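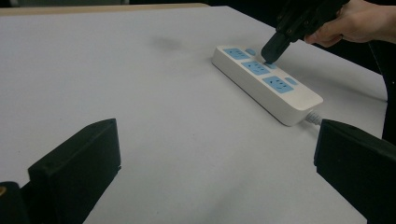 FOR IMMEDIATE RELEASE
28 June 2019

Velleck Shared Workshop Opens Its Hand-Held Gripper Build to the Public

DELLBRIDGE -- After a long winter of sketches on napkins and a spring of late evenings at the bench, the members of the Velleck shared workshop are very happy to announce that plans for their hand-held gripper, known around the shop as the Pliris, are now free for anyone to download, print and build at home.

The Pliris is a black gripper tool you hold and work with your own hand. Members use it to show a robot arm how a small household job ought to go, and they have spent most of the past two months trying it on the kinds of things every home has lying around. A white power strip with light blue sockets has become a favorite at the practice table, and newcomers are usually handed that one first. Pushing a strip like that into position with a gripper tip sounds like nothing much until you try it, and we have watched grown adults with engineering degrees go quite pink in the face over it!

The project began in the back half of the old Buckley building, where our workshop has had its home for several years now, and it grew the way most things grow here, with somebody borrowing a clamp and staying for three hours. By May we had 14 people coming in regularly to work on it, some of them with years in machine shops behind them and some who had never held a soldering iron. The fingers alone went through more versions than we care to remember. The early ones flexed too much, and the next batch was so stiff that they skated off anything smooth.

The parts for one Pliris come to 50 dollars, not counting the time on a printer, and a careful first-time builder can put one together in 2 evenings. The download includes the print files, a shopping list, wiring notes, and a rather chatty assembly guide that we have tried hard to keep in plain words. If a step confuses you, please write and tell us -- we would much sooner fix the guide than have a half-finished gripper sitting in somebody's drawer.

Members have also recorded 2,000 short practice runs with the tool so far, and these will be shared along with the plans once they have been sorted and labeled.

Visitors are warmly invited to the Velleck workshop in Dellbridge on any open evening to try the Pliris for themselves. There is no charge, and children are welcome with an adult. Builders who already have their parts are encouraged to bring them along, as there is plenty of bench space and the printers are free most nights.

Press visits can be arranged through the workshop's front desk during open hours.

###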